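# Cetow cell: gripper and wrist camera upkeep

Notes for whoever has the Cetow cell this month. They cover the gripper, the wrist camera and the restart, in the order we do them at Plemness. The arm controller has its own README in the parent folder.

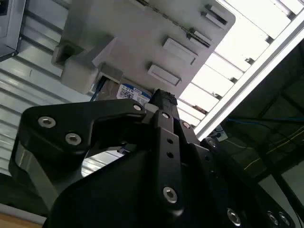 Before touching any screw, park the arm with the `service` pose and lock out the cell. The pose is slow on purpose — let it finish.

## Every 200 hours

1. Wipe both fingers with a dry cloth. No solvent on the fingertip pads.
2. Check the hex-socket screws with the short key. If one turns, take it out, clean the thread, put on a drop of medium threadlocker and refit it.
3. Look at the pad on each fingertip. Replace them as a pair if the texture has gone smooth.
4. Open and close the gripper 22 times with `grip_cycle.py` and listen for clicking.

## Every 900 hours

- Remove the fingers and grease the slides. Grease is in the Stüber drawer, gray tube.
- Check the cables from wrist to base for rubbing, mostly where they pass the frame rail.
- Run `cam_check.py`. If the fingers have moved in the view, redo the hand-eye calibration before anything else.

## Settings

| Item | Value |
|---|---|
| Closing force limit | 70 N |
| Speed after service, first run | 22% |
| Config file | `nullow_grip.yaml` |

Don't edit the force limit on the pendant. It gets overwritten from the config file at restart, and we lost a morning to that in July.

## Known problems

- Gripper reports "closed" with the fingers still apart: rerun homing with nothing between them. If it comes back, swap the Nullow driver board.
- Camera drops out when the wrist turns fully left: reseat the connector and leave more slack before the first clip.

## Changes

05/12/2020 — Grímur Frandsen added the camera check. Harpreet Paquette corrected the homing steps.

Spare pads: ask Tegan Hoani. Write every part you use in `parts_log.csv`, including screws.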